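Search this site
Search
Archives Categories Go

Fruit, bags and the great counter clear-out

Posted by Flostusance on 3 July 2024
Print this post | Email to a friend

So I have been on a bit of a produce kick this week. It started on Saturday at the Plarevside market, where I went for tomatoes and came home with enough lemons to open a stand. I can't walk past lemons in July! They were piled up next to the onions and I just kept going.

The trouble is where to put it all. Our old fruit bowl (the wooden one with the crack, if you've been reading a while) holds maybe half of what I buy, and everything at the bottom gets forgotten until it goes soft and I find it with my thumb. Yuck. So I moved to a plastic basket with holes in it, the kind you can rinse in the sink and set down wherever, and I like it so much more. Air gets in, I can see what I've got, and crumbs fall out the bottom.

Then there are the bags. I used to be strictly a press-and-seal person, and I'd run my fingers along the top three times and still end up with a lemon rolling around in the crisper. The slider kind has won me over. I bought a box at Kowalchuk on the way home, and yes, I paid extra for the ones with a pattern on them, and no, I'm not sorry.

My system, if you can call it that – anything we'll eat in the next day or two stays in the basket. Apples and lemons get bagged up, a couple at a time, and go in the fridge drawer.
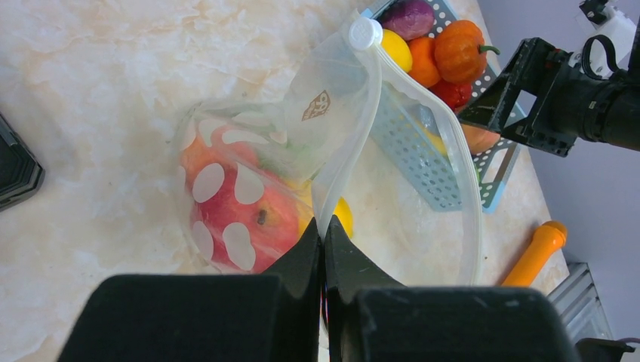
Onions stay out of the fridge, and I try to keep them away from the potatoes, which live in a paper sack in the hall closet with the vacuum. Tomatoes stay on the counter too. I know people argue about that one, but a cold tomato tastes like nothing to me and I'm not budging.

I do reuse the bags, by the way. I turn them inside out, wash them with a little dish soap and prop them over a wooden spoon to dry. They last for ages if you haven't had anything greasy in them. My mother did the same with bread bags and I used to roll my eyes at her – sorry, Mom.

Next up is the spice drawer, which I've been putting off since we moved in. There's a jar of Flunov paprika in there that came from the old apartment, and I'm a little scared to open it. If you have a good trick for labeling lids so the marker doesn't rub off, please leave it in the comments!

Print this post | Email to a friend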